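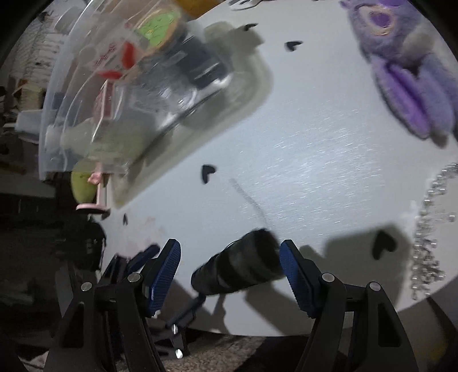

White tabletop with rounded front edge

Ticket 1753
Subject: Gift card giveaway – entries accepted but no confirmation sent
Status: Closed
Priority: 2
Product: Drastmont Promotions, entry form and mail service
Client: Bellier Home Stores
Month: November

Reported issue
The client states that shoppers who enter the Bellier holiday gift card giveaway see the "Thank you for entering" page but do not receive the confirmation email. The official rules say that a confirmation will be sent to every entrant. The client has asked whether the entries are valid and whether the contest must be paused.

Initial response, 9:20 AM
The ticket has been received and assigned to the Promotions desk. The client is asked to leave the form open until the first checks are complete. Please do not edit the form fields or the rules page during this time, as any change will start a new version of the form and make the logs harder to compare.

Check of entry records, 10:05 AM
The entry table was compared with the web log. All submitted entries are present, with name, email address, ZIP code and time of entry. The limit of one entry per household is working as set. No entry has been lost, and the entries without a confirmation email remain valid under the rules.

Check of mail service, 10:40 AM
The mail queue shows 609 confirmation messages marked "held." None were rejected by the receiving mail providers. The messages were held on our side before sending. Messages for the Beroren spring coupon contest, which uses the same mail service, were delivered as normal, so a general outage has been ruled out.

Client update, 11:15 AM
The client reports that the marketing department changed the sender name on the confirmation template from "Bellier Home Stores" to "Bellier Holiday Giveaway." The client was not aware that this would affect delivery. The client also reports that 32 shoppers have called the store help line to ask if their entry was received.

Cause
A change to the sender name on a live template requires a new approval. Until approval is given, the service holds all messages that use the template. A notice is sent to the account contact when this happens. In this case the contact on file was an address at Bellamy, the agency that managed the account before the client took it over, and the notice was not forwarded.

Action taken
The new sender name was approved at 11:50 AM after written confirmation from the client. The account contact was updated to the address supplied by the client. The held messages were released in small groups to avoid being marked as bulk mail. The queue was empty at 1:30 PM. A test entry made at 1:45 PM produced a confirmation email within one minute – the test entry was then removed from the drawing pool.

Further question from client, 2:10 PM
The client asks whether the closing time of the giveaway should be extended. Entries were accepted without interruption, and the entry period was not affected. An extension is therefore not needed for technical reasons. Any change to the closing time would have to be made in the official rules and approved by the client's own legal department. Drastmont cannot advise on that decision.

Reply for use by the store help line
"Your entry was recorded when you saw the thank-you page. The confirmation email was delayed and has now been sent. Please check your spam folder. You do not need to enter again, and a second entry from the same household will not be counted."

Closing note, 4:30 PM
The client has confirmed that emails are arriving and has agreed to close the ticket. It may be reopened by replying to the closing email with the ticket number in the subject line.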